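In Praise of the Old Office Tower

My brother-in-law has been trying to get me to throw out my desktop computer for years now. He's a kind man and he means well, and every December he arrives with a folded flyer in his coat pocket showing some slim gray box the size of a sandwich, and he sets it next to my coffee cup and says nothing. I thank him, I read the flyer all the way through (I do like a flyer), and then I go back to my tower, a big black thing I bought from an office clearance in Timstead, which has outlived two keyboards, a desk and a marriage in the apartment upstairs.

I'd like to say a few words on behalf of these machines, the plain business towers that sat under desks in insurance offices and school libraries and town halls by the thousands. They were never handsome. People bumped them with their shoes for ten years and hung their purses on them. But whoever designed them had a picture in mind of another person, some time later, opening the thing up to fix it, and had tried to be decent to that person. I find that touching, and I find it less and less often in the things I buy.
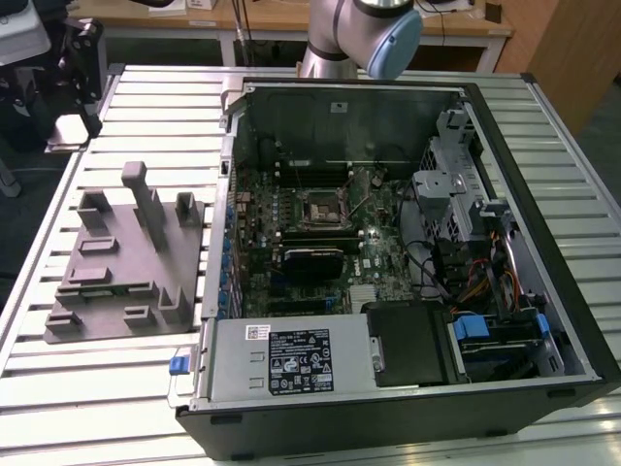
I learned most of what I know at the repair evenings Elżbieta Kołodziej used to run in the back of the old Drodov shoe store. She had one rule for beginners, and it was that you spent your first evening looking. No screwdriver, hands in your lap, tea if you wanted it. I thought that was silly until I tried it. With the side panel off and the tower lying down, you start to notice how much of it has been laid out for your benefit, and the color does half the talking. Blue plastic on a latch or a clip by the drive bays, a blue tab on the end of the power supply, and the case around them gray or black and minding its own business. She taught us to read that blue as a kind of invitation: start with these, she'd say, and leave the rest alone until you know its name. I've since met people with expensive degrees who could have used that evening.

Now, the objection I hear most is that it's all very well to open a computer up, but what on earth would an ordinary person do once they were in there? It's a fair question. Well, you can clean it, to begin with. You can add memory, and a bigger drive. You can replace a power supply that has started to whine. My niece Olivia paid 135 dollars for her tower and put another 18 into a used memory stick, and she did four years of college on it, including a great many spreadsheets about river mud. The store at the mall had quoted her 1245 for something new that couldn't be opened at all. I asked the young man what happened if the memory failed, and he told me, very politely, that I would bring it in and they would talk to me about an upgrade.

And then there's the processor, the part that scares everybody. It scared me too. I put off touching mine for most of a winter and read the same page of instructions until I could have sung it.
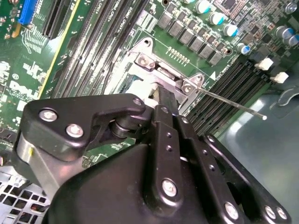
What surprised me when I finally sat down to it was how little strength the job wanted. I'd braced myself as if for opening a pickle jar. Elżbieta stood behind me, not helping, which was her way of helping, and told me to slow down and then slow down again. The pins in there are tiny, and a careless thumb can ruin a board in less time than it takes to sneeze, so I'm not going to pretend that it's all as easy as changing a light bulb. But it's well within the reach of a patient person with clean hands and a good lamp. I sew, I bake, I've hung wallpaper in a stairwell, and I'd put it somewhere between the second and the third.

I do know the arguments on the other side. The new small machines sip electricity, and they're quiet, and my tower on a warm afternoon sounds like somebody drying their hair two rooms over. If you live in one room, or you move every year, I wouldn't dream of telling you to carry one of these up the stairs. My friends in Gaete have a sealed little computer from Olix that does everything they ask of it, and I've used it and liked it.

Still, I'd ask you to open one up before you let it go to the curb. Lay it on its side on a table and sit with it for an evening, the way we were taught to. If you decide after that to get rid of it, at least pull the drive first and give the rest to somebody who'll use the parts. My brother-in-law comes again in December, and I plan to have mine open on the kitchen table when he gets here.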